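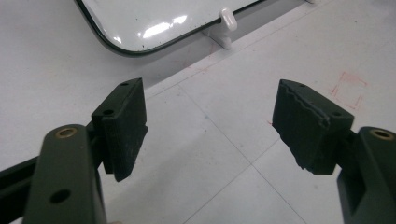

Swai 6: scheduled exports stop at 2,000 rows after upgrade

Forum: Self-hosted / Administration
Status: open

patchbay_r
Upgraded our Swai instance from 5 to 6 over the weekend. Debian 12, Postgres 15, reverse proxy in front. The upgrade script finished without errors and login works for all users.

The nightly contact export now stops at 2,000 rows. The table holds far more than that. The file is valid CSV, the last line is complete, and the job is marked "finished" in the queue. Nothing in the application log at the warning level or above. Running the same export by hand from the contacts screen gives the full file.

Config is unchanged except for the new mail block the installer adds. Is there a row limit in version 6 that I missed in the release notes?

tmarsh
Which user does the job run as? In 6 the scheduler stopped running as admin. It uses a service account, and that account picks up the default role limits. Check Roles > Default > Query size.

patchbay_r
Service account, created by the installer. Query size on the default role is blank. The help text says blank means no limit.

tmarsh
Help text is wrong, or at least out of date. Blank falls back to the value in the server config, and if the key is missing there it falls back to a compiled default of 2,000. Set it explicitly and restart the worker. Restarting the web process alone does nothing.

Izzati Sinaga
I would not raise the limit globally. The default role is inherited by the public form user as well, so a large number there lets an outside request pull a large result set. Make a separate role for the service account, put the limit on that, leave default alone.

We use the Patar plugin for exports and it pages through the results in blocks, so the cap never applies. Install is a single archive in the plugins directory plus a cache clear.

tmarsh
The public form user has no read permission on contacts. It can't pull anything, whatever the limit says. A separate role is one more thing to forget at the next upgrade.

Izzati Sinaga
It has no read permission on a clean install. On anything migrated from version 4 it does, because the old "lookup" permission was mapped to read. Look at the permission table before you say it can't.

tmarsh
Fair, I have never run a 4 to 5 migration. OP didn't say where the instance started.

patchbay_r
It started on 4. And yes, the form user has read on contacts. I have removed it and the web forms still submit.

dcol_ops
Be careful with Patar. It holds a database connection open for the whole export. With a pool of 40 and several exports at the same hour we ran out of connections and the web side returned 503 until the jobs ended. We moved back to the built-in export.

Izzati Sinaga
Stagger the jobs, or set the plugin to release between blocks. The option is off by default and is documented on the second page of the plugin settings. I agree it should be on.

lowell_k
Same symptom here after moving from Edaner to Swai, no upgrade involved, so it is the compiled default and the upgrade script is fine. One more thing to check: if you use the Allow module for consent flags, it filters the rows first and the cap is applied after that. Ours gave exactly 2,000 consented contacts, which looked plausible, and we mailed from it for two weeks.

patchbay_r
Results. Created role "svc_export", query size set to 0, assigned to the service account, restarted the worker. Export was still capped. Zero is treated the same as blank. Set it to a large positive number, restarted the worker again, and the full file came out. Run time 363 seconds against the old server, no change in memory use that I can see.

Leaving the thread open until someone confirms whether the fallback is intended. I filed a ticket on May 4, 2025 and there is no reply on it yet.

tmarsh
Add the bit about zero to the ticket. In 5 it meant unlimited, and I have two installs that still rely on it.

dcol_ops
Does the cap hit the PDF reports as well, or only CSV?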